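Broten to start curbside clothing pickup in December

By Staff Reporter | December
202 shares | 4 comments
Print | E-mail

Households in Broten will be able to leave old clothes and linens at the curb starting in December, when the city adds a monthly textile pickup to its regular trash and recycling routes.

The service will begin on the east side, where about 700 homes between McPhee Street and the river will get the first collection bags. The rest of the city will be added in the spring. Pickup is on the first Friday of the month and there is no extra charge on the utility bill.
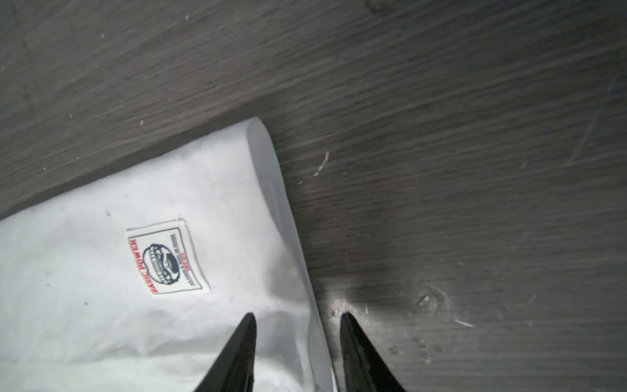 Photo: Broten Public Works

The city currently has four drop-off bins for clothing, all of them in parking lots. Two were closed for part of the summer after people left mattresses and bags of household trash next to them. The bins will stay in place until the curbside route covers the whole city, and Public Works will decide then whether to keep any of them.

Gasel, a textile reuse company in neighboring Drorkeck, won the contract to haul and sort the bags. It will run one truck at first. Under the agreement the company keeps what it earns from resale and pays the city a set fee for each ton collected. The contract runs for three years and either side can end it with 90 days' notice.

Residents who answered a city survey on the plan mostly supported it. The city received 1,013 responses, and the most common complaint was that the bins are hard to reach without a car. Others asked what happens to clothing that is too worn to sell. According to the contract, those items are to be cut into wiping cloths or shredded for padding, and only wet or moldy material may go to the landfill.
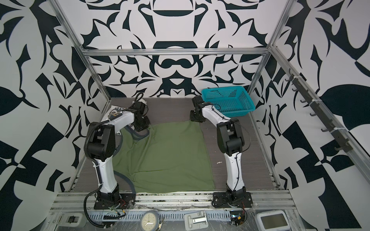
Sorting is done by fabric first and then by color, and the two steps set the price for anything sold as rags. Plain white cotton brings the most. Solid colors come next, and prints go into a mixed grade that sells for less. A bold black-and-white pattern, like the curling leaf and flame shapes on the panels in the photo, counts as a print even though it has no color in it. Residents do not have to separate anything themselves — all fabrics can go in the same bag.

Clothing that can still be worn is kept out of the rag grades and sold by the bale to secondhand shops. T-shirts make up a large share of it, and shirts with logos or cartoons are accepted along with plain ones.

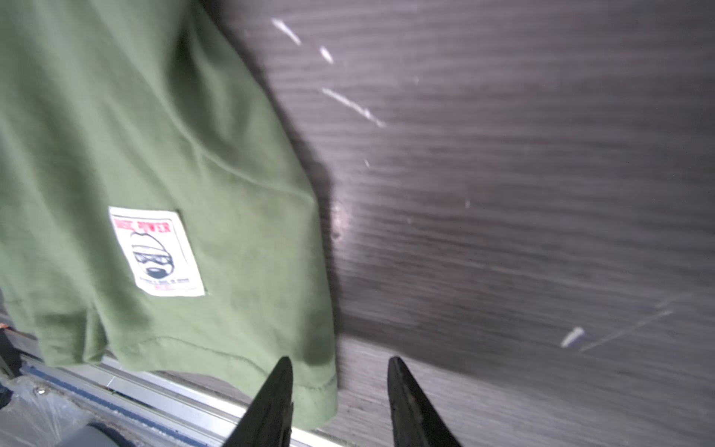 What can go in the bag

Shirts, pants, dresses, coats, sheets, towels, curtains and paired shoes are accepted. Clothes may be stained or torn but must be clean and dry. Pillows, carpet, mattress covers and anything with oil or paint on it should go in the trash.

Bags should be tied and at the curb by 7 a.m., at least three feet from the trash cart. The driver will leave a new bag for each one taken. Extra bags will be available at the Public Works counter on McPhee Street during business hours.

Print | E-mail | Share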